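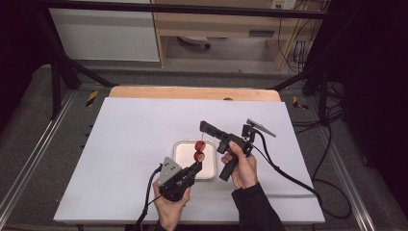

4. Coating and setting down the skewers

Most of the trouble people report with candied fruit skewers starts after the syrup, at the moment of setting down. The leaflet that comes with the Dokau sugar kit says to "rest the skewers on any clean surface," and I would not trust that sentence. Use a shallow tray with a low rim, like the white one on the board here, with two red pieces held just over its right half on a thin pale stick. A deep dish makes you tilt the stick to get the pieces in, and a tilted stick drags its coating down one side. Put the tray near the middle of the board, where you have the same reach from either hand.

Before you start

You need the tray, a flat board, thin sticks, a small heavy saucepan and a sugar thermometer. The Rudik tray liners are optional. They are sold as non-stick, and in my kitchen they were non-stick for the first batch. A wipe of plain oil did the same job for less.

Choose small fruit. Two pieces to a stick is plenty. The box shows five, and I have yet to meet anyone who got five to set without the bottom one sliding.

Steps

1. Wash the fruit and dry it completely. Paper towels first, then leave it in the open air for half an hour. The leaflet allows five minutes, which was not enough any time I tried it.

2. Thread the pieces onto the stick so they touch. Go in through the middle. If a piece has a cut face, keep the stick centered in it or the piece will spin.

3. Leave plenty of bare stick above the fruit. You will be holding it there.

4. Oil the tray lightly and wipe out the extra.

5. Put 250 g of sugar in the pan with half its weight in water. Heat without stirring until the thermometer reads 300°F.

6. Take the pan off the heat. Tip it slightly and turn the fruit through the syrup once. A second turn gives a thicker shell that is harder on the teeth, whatever the recipe card claims about "extra crunch."

7. Let the drip finish over the pan. Count to ten.

8. Carry the stick upright, fruit end down, until it is directly over the tray.

9. Lower it straight down until the bottom piece touches, then lay the stick over in one movement. Let go and don't adjust it.

CAUTION: Syrup at this temperature causes deep burns. Keep children away from the board as well as the stove. Do not touch a drip to see if it has set.

CAUTION: Check your tray before you pour or set anything hot on it. Thin plastic trays can soften. If there is no heat rating on the underside, practice with uncoated fruit and find another tray for the real thing.

Note on practice runs

Ghassan Khalaf, who tested an earlier draft of this section, suggested doing steps 8 and 9 dry, with plain fruit and no syrup. I thought it was a waste of fruit. I now do it every time I change trays. You find out fast whether the stick is too long for the rim, and you can eat the evidence.

Note on the Lakatos stand

The stand holds skewers upright while they cool. It works if every stick is the same thickness. Mine were not, and three of them leaned into each other – after that they were one object. Tamer Zoubi swears by his and says to wrap the thin ones with a turn of tape. Try it if you already own one. I would not buy it for this.

Storage

The packet says coated fruit keeps "up to two days." Mine was sticky by evening, and that was in February with dry air. Eat it within a couple of hours. The refrigerator makes it worse.

If the coating stays soft, go back to section 3 and check the thermometer in boiling water before blaming the sugar.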